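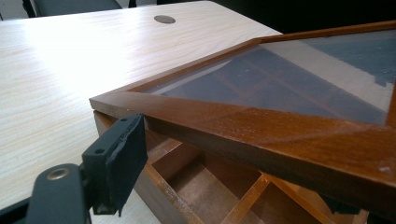 Display case lid, near corner and front rail, glass in place.

Gramby display cases - notes on the picture set

1334 pictures of glass-topped wooden cases on tables, filed under 22 folder names. The folder names came from Trodby's old stock list and I wouldn't lean on them. "Mahogany" there seems to mean anything reddish-brown.

Finish labels were done by eye. Glass labels are worse: reflections hide a good deal of what lies under a pane, and 664 pictures are marked "contents unclear". I suspect the true number is higher.

Mitred corners are labelled where the joint shows. No sizes are given. The Sibiya list claims 2410 pictures, but I have never found the rest.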